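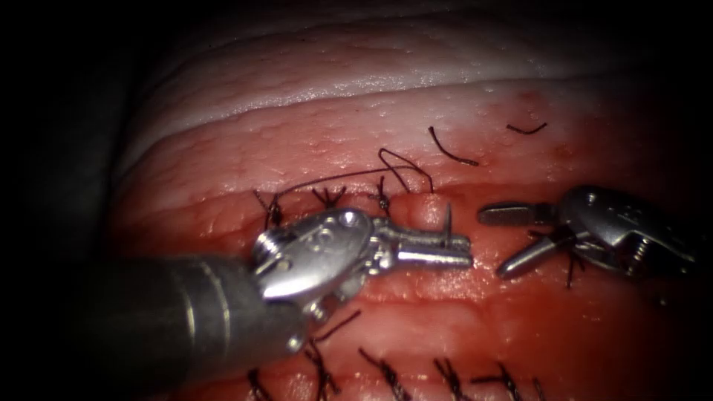
*Page last changed: March 2021*

**Bench 3: the right grasper let go again**

Quick one because the rest of the newsletter is already late. Most of you have heard some version of the Roden fault in the hallway by now, and the versions don't match. So, what we know.

Suturing run on the tissue pads, usual setup, needle driver on the left arm, grasper on the right. Stitch tied and trimmed, next one started, needle through, right arm goes to take it. Jaws close. Then they open again with no command from the console. Needle drops on the pad. Ionuț Jitaru was driving and had his fingers still closed on the hand controls when it happened, which the log backs up. Console says closed, jaws are open, no warning on the screen for 900 milliseconds. Then a "grip mismatch" and the arm freezes. Freezing is fine. The 900 is not fine.

We had the same thing twice before and wrote it off as a slipped finger both times. That was wrong and we've apologized to the people whose fingers got the blame.

**What we checked**

Pulled the log for the last 631 stitches on that bench. Three openings without a command, all on the right arm, all the same instrument. Nothing on the left. Swapped the instrument for a spare from the Zaten box and ran another 156 stitches, no fault. Put the old one back and tried to make it happen on purpose, open and close over a finished row, no load, no needle. Did it for over an hour. Nothing. Everybody hates this kind.
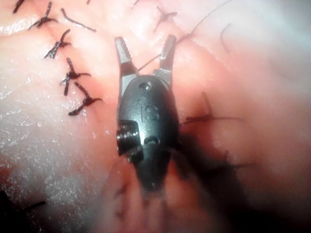
Ruairí Mac Suibhne thinks it's cable stretch. The drive cable for one jaw goes a bit slack when the wrist is bent hard over, the controller sees the motor where it expects it and is happy, and meanwhile the jaw has no real force on it. Pull sideways on a needle and out it comes. That would explain why it never shows up with empty jaws. It doesn't explain the third one, where the wrist was nearly straight. Ionuț thinks it's the connector at the tool mount and wants the mount opened up. They may both be right. The instrument goes to Rennie for a teardown and we'll get a written report, hopefuly before May.

Separate question is why the warning was so slow. The mismatch check was set loose last year so it would quit tripping on thick tissue. It was set on both arms and never put back. It's back now, on every bench. You will get more false alarms. Please don't turn it down yourself, come and find Ruairí.

**Until further notice**

- Bench 3 right arm: spare instrument only. The bad one has red tape on it and is in the drawer marked HOLD. Leave it there.
- Before each run, do the pull test with a loaded needle and the wrist bent. Both arms. Write it on the sheet, not on your glove.
- If jaws open on you, take your hands off the controls and hit stop. Don't grab for the needle with the other arm. Don't reach in by hand either. One person did and got a scratch, clean needle, practice pad, first aid book filled in, they're ok.
- Save the log before you restart. The restart wipes the last few minutes and that's how we lost the first two.
- Count needles in and out. Yes, on pads too.

The demo for the Girley visitors is off bench 3 and goes on bench 1 instead. Same program, shorter. If you were down to help, you still are, just come to the other end of the room.

A few people asked if this affects the older instruments in the cabinet. Don't know. They have different jaws but the same kind of cable, so do the pull test on them as well and tell us if anything feels soft. "Felt soft" is a good enough report. We'd rather have ten of those then another dropped needle.

Somebody also asked if the pads from that day can be thrown out. No. Bagged, labelled, in the small fridge on the bottom shelf. Ruairí wants to look at where the needle went in and whether it was dragged at all before the jaws let go. After he's done you can have your shelf back.

Log files are on the shared drive under roden-grip, the raw ones plus Ionuț's spreadsheet. The column called "delta" is in motor counts and not degrees, he's going to rename it. Anything else on this, write to either of them or leave a note on the bench sheet.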